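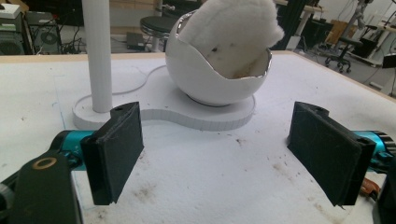 11 Feb 2018 — dye tests, wool batch 18

Madder from Wanel again, same bag. 244 g yarn, alum mordant overnight. Held the pot at 55 for an hour, then got distracted and it crept up. Color went browner than the Enero skeins, dont love it.

Second pot: added chalk, 25 min. Much closer to brick red. Rinse took forever.

To do — order more alum, relabel the Rezende jars, wash test on teh chalk skein before anyone knits with it.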